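# How to run the gear demo for visitors

Notes for the open day at Delley, September 15, 2018. Each group stays nearly 34 minutes, so please follow the order.

1. Put the cloth on the table and lay the plate and the gears on it.
2. Home the arm and open the gripper.
3. Let one visitor press the start button. Children like this part very much.
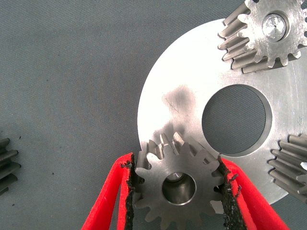
Speak slowly when you explain the grip, and leave some time for questions. People usually ask first how strong the fingers are. I answer that the force matters less than the surface – the black rough strips on the inner sides of the red fingers are what touches the gear. Check these strips before every group and brush away any crumbs.

If the arm stops, press reset and wait 2 seconds. Do not pull the gear out by hand. Cormac Gilmartin has the key for the cabinet, and Gonzalo Cantero can restart the program from his laptop.

After the last group, park the arm and put the gears back in their box.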